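Workshop Tips: Teaching a Two-Arm Setup to Load a Dish Rack

By Kiros Zeleke
14 comments | 35 shares

We use cookies to remember your settings. Accept | Manage

Clear the table before you start. Anything left on it ends up in the recordings, and the arms will learn to steer around a coffee mug that won't be there next month.

Bolt the rack's position down in your notes, if you don't bolt the rack. Put tape under the corners and check it each morning. Ours crept toward the wall in November and we threw out almost 700 demonstrations.

Drive slowly near the wires and at normal speed everywhere else. If you crawl through the whole task, the arm will crawl too.

Use one operator per batch. Mahlet Hadgu sets cups down from straight above and I come in at a slant. Either works. Mixed together they gave us an arm that stopped halfway and shook.

Don't fix a bad grasp by yanking. Open the fingers, back off, go in again, and keep the recording. Recoveries are worth having. A dropped dish goes in a separate folder.
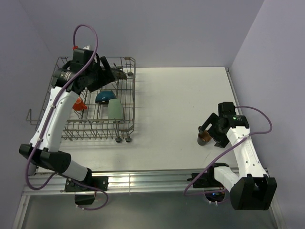 Cable slack causes more trouble than the software does. Run each arm through its full reach by hand, power off, before you tie anything. Leave a loose loop at the gripper and another at the base, and tie the cable along the upper link between them, as on the left arm. Then try your longest move - for us it's the left arm going over the rack to the back while the right one holds a cup out over the bare side of the table. If a loop goes tight, cut the ties and start over.

Vary the dishes. Swap bowls and cups between runs and change which way they face.

Stop after 2 hours. Tired hands make sloppy data.

Related
Cleaning Gripper Fingers Without Solvent
Natnael Tsegaye's Tape Marking Method
Sorting 3,755 Recordings by Hand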